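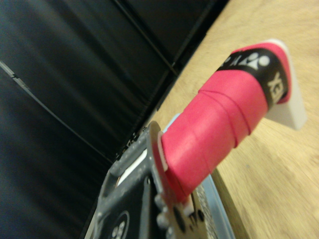
Laxdal Stovetop Rice Pot

Rice asks very little of a cook, and most of us still manage to let it down. The Laxdal pot from Numetti is for people who wander off. It has a heavy base, a tight lid and a mark on the inside wall for the water line, so the old argument about knuckles can finally be dropped.

The small size takes up to 800 g of cooked rice, enough for four adults or one teenager. White long grain needs 5 minutes at a simmer and a good long rest off the heat with the lid on. Leave the lid alone. Looking at rice has never helped it.

Brown rice, barley and farro do well too, though you will want some 100 ml more water than the bag tells you. Quinoa works if you rinse it. If you don't rinse it, it tastes like soap, and we get letters.

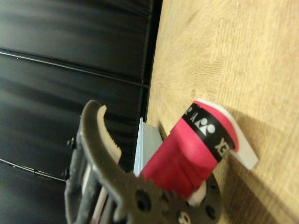 A red-and-pink cylinder on a light tan wooden tabletop.

Care: Hand wash. Vibeke Ladefoged in our test kitchen put hers through the dishwasher all October and reports that it survived but looked hurt. Soak stuck grains in warm water, then use a soft brush.

Works on gas, electric and induction. Oven safe without the lid.

Sizes: 800 g, 1000 g
Spare lid: sold separately, usually to people who dropped the first one
Questions about the pot go to Þórey Arnardóttir at the Numetti shop counter, who also has the recipe for the pilaf.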